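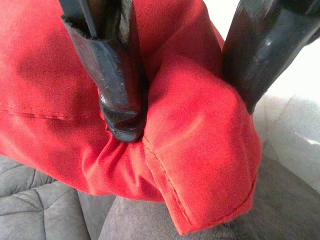
Foto: Demyd Skoryk / Dulludine

Wäsche vorsortieren mit dem Greifarm: Anleitung für die Schicht

1. Teile einzeln auf die Polsterfläche legen, Taschen vorher leeren.
2. Programm 14 starten. Die Greiffinger fassen den Stoff in einer Falte.
3. Rutscht ein Teil zweimal ab, Stopp drücken und von Hand weglegen.
4. Filzreste an den Fingern nur bei Stillstand entfernen.

Das Bücken über die Wagen entfällt. Dafür betreut eine Person jetzt 2 Plätze und trägt Störungen in die Liste ein. Wer lieber am Falttisch bleibt, meldet sich bis August bei der Schichtleitung.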